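Club cricket: do you drop an opener who scores slowly?

mornine_2nds
13 May 2026
Our opener Yasuo Amano got his 100 for Dlamini at the weekend, first one in nine seasons. Took him most of the innings and we lost by 16 runs with wickets in hand. Half the team want him down at six for the next game. What would you do?

lornoleggie
Leave him where he is. You don't move a man who just made a hundred. Who else got runs?

mornine_2nds
One other lad passed 30. The rest got out hitting across the line.

backfootpunch
Then it isn't his fault you lost. But I'd still have a word with him. On a small ground like yours you can't have someone blocking full tosses in the 30th over. We had the same thing at Brorenon and the guy was fine once the captain told him what score we were after.

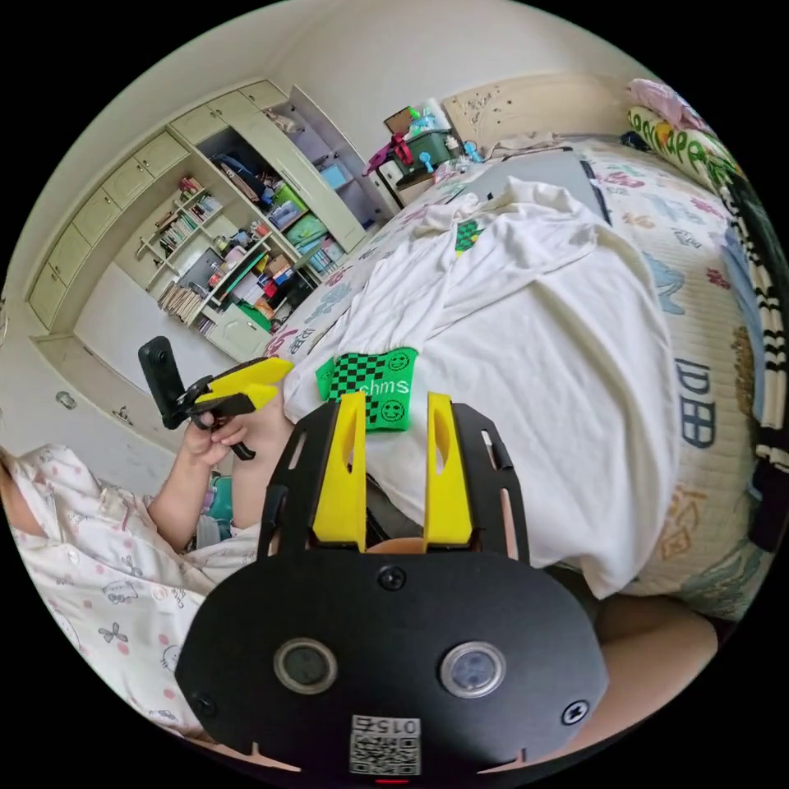
Also check who he is batting with. If the other end is slow too, you get stuck. Put a hitter in with him and tell him to take singles.

tailender_al
Disagree with both of you. 16 runs is four boundaries. He was set, it's his job to find them. Bat him at six and he has to get on with it.

lornoleggie
He's never going to slog from ball one at six. You'd lose the hundred and get a scratchy 12.

mornine_2nds
For what it's worth he has 1,698 career runs for us, nearly all of them opening. I think he stays up top and I'll talk to him at nets.

tailender_al
Your team. Let us know how the next one goes.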